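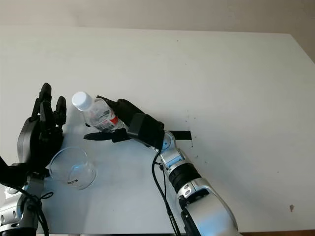 Small bottle of water, red and white label

Plotcombe Forum > Food and Drink > Kettles, tea and coffee
Thread: Moved to Lukstead and my tea has gone horrible. Bottled or filter?

scumline
Posted June 4, 2023

Evening all. Long time reader, very rare poster, so be gentle.

We moved to Lukstead in the spring from somewhere with lovely soft water and I didn't think twice about it until I made the first brew in the new kitchen. It had a skin on it! A proper brown skin that cracked when I stirred it and then stuck itself all the way round the mug. I thought the milk was off. Opened another pint, same again. I've since learned that the whole town sits on chalk and everyone just sort of lives with it, but I drink a lot of tea and I'm not sure I can.

So far I've tried letting the tap run first (no difference), boiling it twice (worse, if anything) and buying a pack of bottled water from the big shop, and that made a cup so nice I nearly cried. But I can't be lugging bottles up three flights for the rest of my life, and the recycling bin is a disgrace already. My other half thinks I'm being precious and says it all tastes the same.

What do you hard water people do? Is a filter jug enough or do I need something plumbed in? We rent, so nothing that means drilling. I've seen the Rissanen jug in the hardware shop and it's 54 quid, and that seems a lot for a jug.

wobbly_trivet
Welcome to Lukstead, the furry kettle capital of the county! You do get used to it. I've been here since school and when I go to my sister's up north her tea tastes thin to me, like somebody waved the bag over it.

Having said that, yes, get a jug. Doesn't need to be the Rissanen. Any jug with a decent cartridge will knock the scum on the head for a few weeks, and then one morning it's back and you know it's time for a new cartridge. Ignore the little blinking light on the lid, they go off far too early.

dregs_and_all
Disagree about ignoring the light. Mine was right on the money, and the water had started tasting a bit swampy by the time I gave in and changed it. If you leave a cartridge sitting in a warm kitchen for months you're drinking out of a pond. Keep the jug in the fridge as well, if you've got the shelf for it.

To the OP, check what sort of bottled you were buying, as it makes a massive difference. People say "bottled" as if it's all one thing and it isn't. Some of the mineral waters are harder than your tap! Look for the dry residue figure on the back label. Anything under 100 is going to give you a bright clean cup of tea. The fancy glass bottle one my in-laws have at Christmas is miles over that, and it made the worst tea I've ever had in my life, chalky and flat, and I had to smile and finish it.

Purified is another thing again, it's had nearly all the minerals taken out.

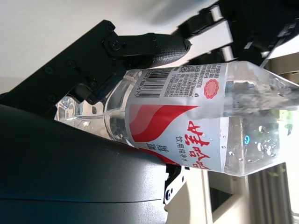

怡宝, purified drinking water (the dark line of characters beside the big red ones)

You see a lot more of that kind of thing sold abroad than here. I find it a bit dull for drinking by the glass but in a teapot, with a green tea especially, it's hard to fault.

scumline
Oh that's really useful, thank you. I'd just been grabbing whatever was on offer. Went and looked in the cupboard and mine's a spring water with a residue well under that, so I must have got lucky. Does purified not make the tea taste of nothing, though? I had it in my head that you need some minerals in there to carry the flavour.

gasket_case
You do. Dregs is wrong on this one, sorry. Tea made with completely stripped water is sharp and a bit hollow. Try it with a strong breakfast tea and it comes out a funny reddish colour and sort of grips your teeth. I ran a café for years, not in Lukstead, but near enough to have the same water, and the best thing we ever did was blend. Part filtered, part straight from the tap. It took a fair bit of fiddling about to get it right but the regulars noticed straight away.

dregs_and_all
I said green tea! I wouldn't put a builder's through it either. Though I've had perfectly good black tea made with purified, so I don't accept "wrong". Depends on the leaf.

gasket_case
Fair enough, you did say green. I'll give you that one and no more.

limpet77
Can I put in a word for doing nothing? Lemon slice in the cup, no milk, no scum. Sorted. Costs you the price of a lemon. All this faffing with jugs and cartridges and you're throwing a lump of plastic in the bin every month and calling it green.

wobbly_trivet
Lemon in tea. On this forum. I'm telling the moderators.

scumline
I did try lemon and it was quite nice but it's a different drink, isn't it? I want my mug of brown with milk in it. Sorry limpet.

the_other_teaspoon
If you want to settle it with your other half, do a blind tasting! We did one in our house a while back over the exact same row and it was a lovely afternoon, once people stopped sulking. Same teabags, same mugs, same time on the clock, and one person pours in the kitchen while everybody else stays out. Stick a bit of tape underneath each mug with the name of the water on it, and don't let the pourer give anything away with their face.

Before you make any tea, though, do the plain water first. Room temperature and no ice. Use something see-through if you can, so that the cup doesn't give the game away and you can compare them side by side against something pale.
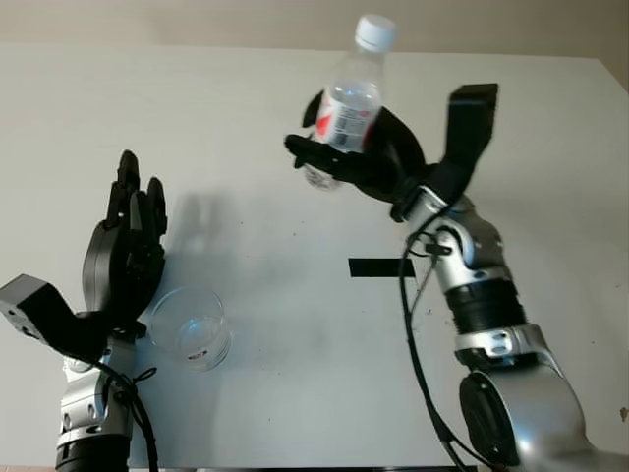 Then have a dry cracker between goes, or your mouth gets muddled and everything after the second one tastes like the first. We found the plain water was where people really disagreed. My dad picked the tap as his favourite and called it "the only one with any body", and my eldest spat it in the sink. With the tea it was much closer and the jug water won by a whisker. Bottled came second. The kettle matters too, by the way. Ours was an old Stondska with a crust inside like a rock pool, and I'm convinced half of what we were tasting was that.

limpet77
Your dad sounds like a man of taste.

gasket_case
Very good point about the kettle. Scumline, have you descaled yours since you moved? If you brought it with you it'll have been clean as a whistle when you got here, but it doesn't take long in Lukstead. Citric acid is the stuff, far better than vinegar, and your kitchen won't smell like a chip shop. Couple of spoons in a full kettle, boil, leave it to sit, tip it out, then boil a fresh lot and chuck that as well. Don't look at what comes out if you're squeamish.

scumline
I have not descaled it. I have just looked. Oh dear. There are flakes!!

wobbly_trivet
One of us, one of us.

scumline
Right, update. Did the citric acid last night and it fizzed like mad, very satisfying. This morning's tap water tea was a bit better, still scummy round the edge but no flakes at least. I also did the tasting, only a small one with the two of us, and I'm pleased to report that my other half, who can't taste any difference, picked out the tap straight away and pulled a face at it. I've been unbearable ever since.

So we're getting a jug. Still dithering over the Rissanen. Has anyone had one for a good while? The hardware shop does a deal with 6 cartridges thrown in and I reckon that would see us through to September if I pay attention to the light (sorry wobbly).

dregs_and_all
I've got the Rissanen. Nice to pour, lid's a bit stiff, and the handle is comfy even when it's full. I wouldn't pay full whack for one on its own but with the cartridges I think it's fair. Check it fits your fridge door first, mine's too tall and has to go on the middle shelf next to the eggs.

limpet77
Or a lemon.

gasket_case
If the lid's stiff, run the seal under the hot tap for a minute before you put it back on. And keep a bottle or two of that spring water in for when you forget to fill the jug, you'll want it at six in the morning.

scumline
Measured the fridge door. It fits if I move the mustard. Off to the shop after work.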